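Cliltden Chores, data card

Status: second release, simulated episodes only
Maintained by: Setareh Zamani and Kamran Akbari
Questions about licensing: Afshin Asadi

Summary

Cliltden Chores is a set of 600 simulated episodes of a two-armed robot doing small household jobs in furnished rooms. The jobs are opening and closing drawers and cabinet doors, moving objects off a surface, and carrying an object from one piece of furniture to another. We put it together to get a plain answer to a plain question: can a current policy do a chore from start to finish in a room it has not been tuned for? For most of the chores in this release, the answer is still no.

Of the 600 episodes, 500 are for training and the rest are held out. The held-out rooms do not share furniture layouts with the training rooms. They do share some wall and floor textures, which we would like to fix in the next release.

What is in an episode

Each episode has a text instruction, camera views from the robot, joint positions, gripper commands and a result flag. The result flag is set by the simulator from the state of the furniture and objects at the end. Parvaneh Abbasi went through the flags by hand for the held-out part and corrected the ones where a drawer had bounced open again after the check.

Views come from the head and from the wrists. They are stored separately and can be loaded separately.

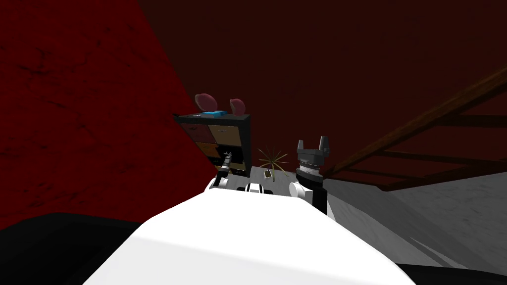
Head views are the ones most people will want to start with. They give the policy the room and the furniture together, but they also carry a lot of the robot's own body, and anyone training on them should decide early whether to mask it. In the cabinet room the white body takes up most of the lower center, and what is left has to cover the drawer fronts, the pink objects and the blue one on top of the cabinet, and the spiky plant beside it. Gholamreza Rostami tried cropping the body out and found that the policy lost track of its own arms, so the released views are not cropped.

Tasks and grading

A chore is graded as done, partly done or not done. Partly done means that at least one step named in the instruction was completed. Opening the wrong drawer counts as not done, even if it was opened cleanly.

We ran one baseline, Arilden, on every episode in the set, training rooms included. It finished 219 chores. Most of those were single-step jobs such as closing a door that was already partly open. Chores that needed a second step after a drawer was opened were much worse, and the common failure was simple: the arm let go of the handle and then hit the drawer on its way to the next thing.

Handles are a problem of their own. They differ in size, color and mounting from one cabinet to the next, and sometimes between doors on the same cabinet. A wrist view can be strongly tilted while the arm is reaching, so a policy that has learned "handles are upright bars" will do badly.

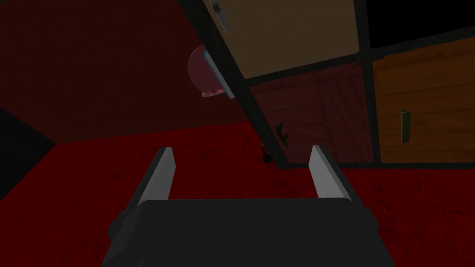
We did not straighten the wrist views for this release. The rotation can be worked out from the joint positions, and a loader option called level_wrist does it at read time. It is off by default. Turning it on helped the baseline a little on doors and made no difference on drawers.

Known issues

Lighting is dark in several rooms, and shadowed corners can go fully black. This was left as rendered.

Some textures are not realistic for a home. We drew them from the Ahmadpour material pack, which has a wide range of colors, and did not filter it.

Contact between gripper fingers and thin handles is not reliable. In 3 episodes the fingers pass through the handle. These are listed in bad_contact.txt and should be skipped for training.

No soft objects are included, so the set says nothing about laundry, bedding or dishcloths.

Intended use

Use it to compare policies on furniture and object handling in simulation. Do not use the scores as a claim about a real robot in a real kitchen. We have run a small transfer test with the Faser arm, and the results were too mixed to publish - it opened drawers it had failed on in simulation and missed ones it had passed.

Changes since the first release

Result flags corrected in the held-out part.
Wrist views added for both arms.
Instructions rewritten in everyday words, with room names removed.
Fixed a loader bug that swapped the left and right gripper commands.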